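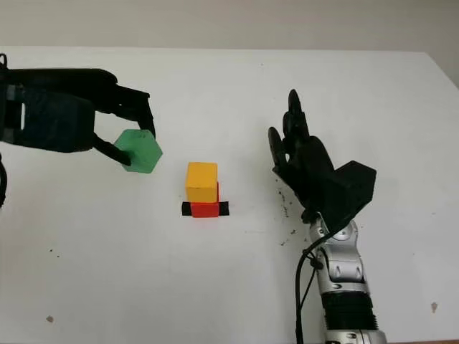

SPEAKER NOTES — "What did the open-plan move really save?"
Wednesday lunch talk, 22/08/2018
Speaker: Gaurav Malhotra

Slide 1. Opening

Say hello, thank Ritva Rantala for the slot. Mention she disagrees with about half of this and will get the last ten minutes.

Ask for a show of hands: who has worn headphones at work today with nothing playing? Wait. Don't fill the silence.

Then the claim I want to pick at. We were told that taking out the walls would save money and make people talk to each other. Two separate promises. They got bundled together on one slide three years ago and have been repeated as one ever since. I want them apart.

Slide 2. Where the number came from

The figure everyone quotes is 300 per desk per year. I went looking for the source. It comes from a Costix brochure, which cites a Planow white paper, which cites "client data." I wrote to Planow. I got a polite reply and a link to the same white paper.

Could the figure be right? Sure. But a number that only points back at a sales document should not be in our board pack with no footnote.

Pause here. Somebody from facilities will want to answer. Let them, but keep it short.

Slide 3. What we counted and what we left out

Counted: rent, cleaning, heating, the furniture we sold.

Left out: the phone booths we bought in October after the complaints started. The acoustic panels from Donell. The second lot of acoustic panels. Meeting rooms booked by one person so they could read a contract in peace.

The booths were 3020 each, delivered. Say the number slowly. They were not in the original budget because the original budget assumed people would make calls at their desks, and they did, for a week.

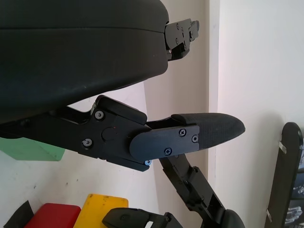 I don't think anyone hid these costs. They came out of a different pot, in a different quarter, signed off by a different person. Nobody ever put them next to the savings. I did it on one sheet of paper and the savings got a lot thinner.

If asked whether they vanish completely: I don't know. It depends how many years you spread the booths over. Do not get dragged into a fight about depreciation.

Slide 4. The talking part

This is where I get grumpy, so watch the tone.

The survey says people "feel more connected." Nearly 2000 responses across the group, which sounds like plenty. Read the question, though. It was: "Do you feel the new space helps you connect with colleagues?" Yes, somewhat, or not yet. There was no box for no.

READ THE QUESTION OUT LOUD. It gets a laugh every time and it should.

What would have convinced me: the same question, worded neutrally, asked before the move and again a year after. We have no before. We can't get one now.

Slide 5. The Hämäläinen building

Ritva's counterexample, and a fair one. The Hämäläinen office went open plan and the staff there seem to like it. I visited twice. It was quiet and the light was good.

But look at who works there. Small design teams, mostly on the same project, mostly choosing to sit together. They also kept four closed rooms with real doors. Half of what gets praised about that building is the doors.

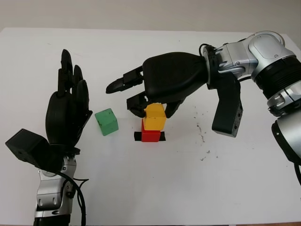 So I'd be careful about carrying lessons from that floor to ours, where claims handling sits beside legal and both are on the phone all day. A layout that suits one group of people doing one sort of work tells me very little about another.

(Skip the next bit if we are past twenty-five minutes.)

Story about the plant wall. Keep it to one minute. Sold to us as sound absorption. I asked for a reading with it and without it and was told the plants needed to mature first. They have since been replaced with different plants.

Slide 6. What I'm asking for

I'm not asking for the walls back. I'd like three dull things before we do the same to the third floor.

A cost sheet with the fixes on it as well as the savings.
A staff question with a "no" box, asked before anything is moved.
A named person who has to come back in a year and report, even if the report is boring.

Slide 7. Questions

Likely ones:
"Isn't it too late?" For this floor, yes. The third floor contract isn't signed.
"What do other companies do?" Mostly the same as us, quoting the same brochure.
"Do you just hate open plan?" A bit. Check my sums anyway, the sheet is on the back table.

Hand over to Ritva. Sit down. Don't interrupt her.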